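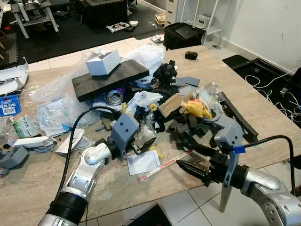
Vanderleia Guimarães puts most stoppages on a two-arm sorting cell down to the cables, and she would like that said before anything about software. The arms themselves, in her account, give little trouble if they are bolted down properly and left alone.

She has looked after the cell at Nellow's Drendoscombe site for 14 months. It has two arms on one table, both working on mixed waste and packaging heaped between them. She shares the upkeep with Hanna Tymoshchuk, who wrote most of the maintenance sheet and disagrees with parts of it.

The day starts with the mounts. "I put a hand on each base and push," Guimarães said. "If I feel anything move, the cell stays off until it's been torqued again. A base that shifts by a millimetre gives you several at the fingers, and you can waste a morning blaming the calibration."

After the mounts come the cables. Each arm has one running outside the body, with a loop of slack so that the wrist can turn through its full travel. Too little slack pulls on the connector. Too much lets the loop drop into the heap, where it catches on whatever is sticking up. Tymoshchuk sets the length with the arm at full reach and the wrist turned to its limit, adds a hand's width, and clips it there. "Then you drive it slowly through every corner of the table and watch the cable, not the gripper," she said. "People watch the gripper."

Connectors are unplugged and inspected every 20 shifts. Guimarães would prefer to leave them alone unless there is a fault, on the grounds that each unplugging wears the latch. Tymoshchuk has found two bent pins by following the schedule and sees no reason to change it. The sheet still says 20.

The gripper housings are 3D printed on site. They are treated as consumables and are expected to crack, usually at the screw holes and usually after the gripper has been driven into the table. "I'd sooner lose a housing than a wrist bearing," Guimarães said. Four spares are kept printed, with the inserts already fitted. Changing one takes 20 minutes, including the check afterwards. An early batch was printed with the layers running across the load, and those split within days. The print orientation is now written into the file name.

Screws into the printed parts are done up by hand with a short driver. Tymoshchuk took the powered one away in October after finding three stripped inserts in one housing. Thread lock is used on metal to metal only, as it had softened the plastic on one set of parts.

Brackets get a strip of tape when something has to be held or marked in the short term. The rule is that tape is logged. Guimarães admitted that the log is not complete. "Tape goes on at four in the afternoon and you mean to write it down. The next person doesn't know if it's holding something or marking something, so they leave it. Then it's part of the machine."

On fingers, both were brief. The pads are wiped with isopropyl alcohol at the end of each shift and replaced when the surface goes shiny. Sugar from drink containers is the worst contaminant they deal with. It dries on the pads and makes light film stick to them, so that the arm carries a wrapper to the bin, opens, and brings it back again. The software counts that as a completed pick. Tymoshchuk now runs a short test after cleaning, in which the gripper closes and opens on a piece of film over an otherwise bare table.

Calibration is checked against a printed target at the start of the week and after any collision hard enough to trip the current limit. The limit was raised once, to stop nuisance trips when the fingers pushed into dense material, and put back within a day. "It stopped the trips," Guimarães said. "It also stopped us finding out when we'd hit the table."

The heap is changed often. Clellura, the supplier of the control software, recommended 700 picks between changes. The two of them swap items sooner if the material starts to break up, as foam and card do after repeated handling. Crumbs work their way into the finger joints, and a vacuum with a brush nozzle does better there than compressed air, which drives them further in.

Asked what she would alter if the cell were built again, Tymoshchuk named the table. She would have it heavier, with the legs braced, and with room to get a spanner under each base without lying on the floor. Guimarães wanted the cables routed inside the arms. Rezende, the integrator, has quoted for it, and the quotation is with purchasing.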